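Is a policy trained on simulated demos worth anything on a real panel bench?
Asked by Ilow in Robot Learning and Automation

I look after a small test bench where we check electrical panels before they ship. My manager came back from a talk about Marty, which as far as I can tell is a method for teaching an arm from simulated runs only, no real demonstrations at all. The headline result is 70 percent success on real hardware after training on 3,000 simulated episodes. He now wants to know why we are paying people to record demos on the real arm.

I have read the write-up twice and I don't trust it. My gripes so far:

1. The 70 percent is over 20 real trials. That is 14 good runs. Two more failures and the slide would say 60.

2. The training scene looks like one bench with one layout. The write-up says the parts are "randomized," but I went through a pile of their renders and they mostly look like this one, with the panel under the black box and the button box off to the left.
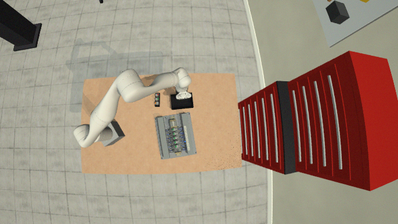

3. They never say what counts as a success. Reaching the right spot? Touching the right part? Doing it without dragging on the wiring? On our bench those are very different things.

4. No baseline with real demos. I would settle for a small one.

Has anybody here run this, or something close to it? I am not against simulation. I just don't want to rebuild our whole process around a number from a slide.

drilturthorpe_bench

We tried it at Drilturthorpe for a couple of months, so take this as one shop's experience.

Your point about the 20 trials is the right one to push on. With 14 out of 20, the plain 95 percent interval runs from the high forties to the high eighties. You can't compare that with anything. When we asked for the raw trial log we got a spreadsheet with a pass/fail column and no notes, so I can't tell you what a pass was either.

On the randomization I would be a little kinder than you. It is there, but it is small. The panel gets turned a few degrees and the parts get nudged. The arm pose varies a lot more than the objects do, and I think that is where much of the claimed "diversity" comes from. If you put two of the renders next to each other, look at the arm first, then cover it with your hand and look at what is left. 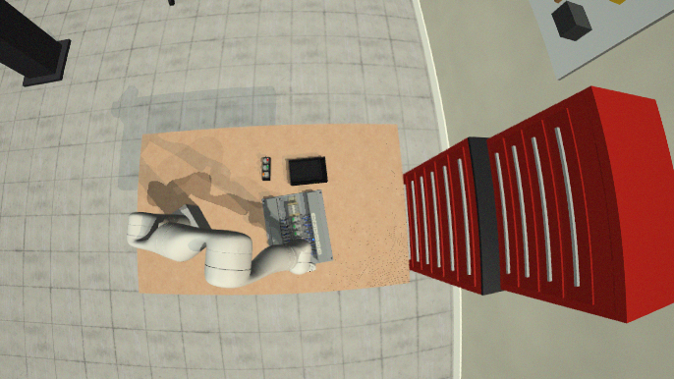 Our own version of the test was simple enough. We took their trained policy, left it alone, and moved the real panel to the other half of the table. It did badly. It went confidently to where the panel used to be, more or less. Then we retrained with the panel allowed to go anywhere the arm could reach, and that helped, though it took a lot more episodes and the thin wires were still a problem. I would not believe any simulator about thin wires until I saw it tested on real ones. They bend, they snag, and in most sims they are either painted on or stiff as nails. I don't know which it is in theirs, and the write-up doesn't say.

What I would ask for before changing anything:

- the success rule in writing, decided before the trials
- at least 100 real trials, with the panel position drawn at random
- the same policy fine-tuned on a handful of your own real demos, side by side with the sim-only one
- a list of every run that was thrown out and the reason

That last one got very quiet when we asked.

We kept the simulator, by the way. It is good for catching dumb motion planning mistakes before they reach the arm. We did not stop recording real demos.

immont_user

You are being too hard on it. At Immont we used sim data for bin picking and it worked great, the real demos were a waste of time. Just use more episodes. Also turn up the lighting variation, shadows confuse the network more than people think.

Comments on this reply

Ilow: Bin picking boxes is a long way from a wired panel. How many real trials did you run?

immont_user: We didn't do formal trials, it was in use every shift. The counter said 1,204 picks when I last looked.

Ilow: Picks attempted or picks that worked?

immont_user: Would have to check.

old_plc_hand

Not an expert on the learning side. I would only add that your manager is comparing the wrong costs. Somebody has to build the simulated bench, model every panel you ship, and redo it when a supplier swaps a terminal strip. Ask who is going to do that and how many hours it takes. In our shop the model was out of date by July and the people who built it had moved to another project. Recording demos is boring but the panel in front of the arm is always the current one.

Ilow: Thanks, going with the four-item list from the first reply. I have sent it to the authors and will post here if they send back anything with a trial log in it.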